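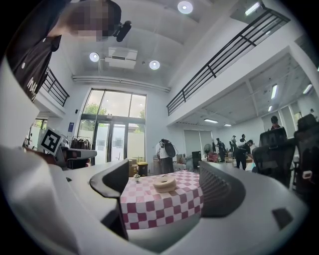
Figura 1. Mesa con mantel de cuadros rojos y blancos en una sala de doble altura con altillo.

Módulo de Montaje de Sala. Apuntes de la unidad 3: el mantel y los elementos de mesa

3.1. Elección del mantel
El mantel de cuadros se reserva para servicios informales y desayunos. En salas de techo alto, con cristalera al fondo como la de la figura, el estampado concentra la atención en la mesa. Para servicios de tarde se empleará el modelo liso Morine de 200 cm.

3.2. Colocación
Los cuadros deben quedar paralelos al borde del tablero. La caída será igual en los cuatro lados. Las arrugas se corrigen antes de colocar cualquier pieza.

3.3. Elementos decorativos
Se admite un solo elemento vegetal por mesa, de porte bajo. En la figura 1 puede observarse un jarrón blanco pequeño con una planta diminuta, situado hacia un lado de la mesa. El centro queda disponible para otra pieza; en este caso, un objeto beige en forma de anillo.

3.4. Práctica
Los grupos Hedano y Taveck realizarán el montaje completo el martes en el aula Vidal. La ficha de evaluación consta de 19 apartados y se entregará firmada al término de la sesión.

Lectura obligatoria: manual del módulo, página 233.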